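How a Reality TV Show Gets Made

Print this page | E-mail this page
Last updated: 2019-06-12

A reality show is a TV program about people who are not playing made-up characters. They use their own names. They might bake cakes, race across a country, or live in a big house together. There is usually no script with lines to learn, but a lot of planning goes on behind the cameras.

Picking the people

The people on a reality show are called the cast. Finding them is the job of a casting producer. Tamsin Van Dusen was the casting producer for Belmonte, a show in which families swap jobs in a small town. She and her team read 1768 applications. They talked to 68 families on video calls and chose three.

Casting producers look for people who speak clearly and don't mind being watched. They also like people who are different from each other. If everyone in a house agreed all the time, there would not be much to show.

Filming

A camera crew follows the cast during the day. Each person wears a small microphone, often clipped under a shirt collar. The sound recordist listens through headphones and tells the crew if a microphone is rubbing on cloth.

Crews film far more than you will ever see. One hour of TV can start out as many days of filming. Some shows also have games or challenges, and those are tested before the cast tries them. The testers check that the rules make sense and that the game can be finished in time. 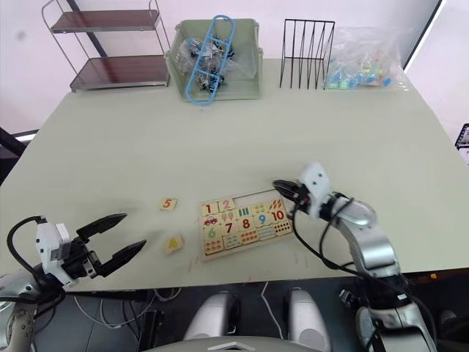 A wooden number-matching puzzle board on a green table.

What does a story producer do?

A story producer watches what was filmed and writes notes. Who had an argument? Who made up? Who burned dinner? The notes help the team decide what each episode will be about.

Roscoe Mercado was a story producer on Belmonte. He kept a card for every event and pinned the cards to a wall in order. When an episode was too long, he took cards down.

Editing

Editors cut the filming into short pieces and join them together. They add music, too. Slow music can make a quiet moment seem sad, and fast music can make a trip to the store seem exciting.

Editing can change how things look. Two talks that happened on different days may be shown one after the other. A person may seem grumpy for a whole episode when they were grumpy for two minutes.

So is it real?

Partly. The people are real and so are many of their feelings. But the producers choose where everyone goes, and the editors choose what you see.

Words to know

Cast: the people who appear on a show
Episode: one part of a series
Confessional: a part where one person sits alone and talks to the camera
Reunion: a special episode where the cast meets again after the season ends

Print this page | E-mail this page

This site uses cookies. By continuing to read, you agree to our use of cookies. OK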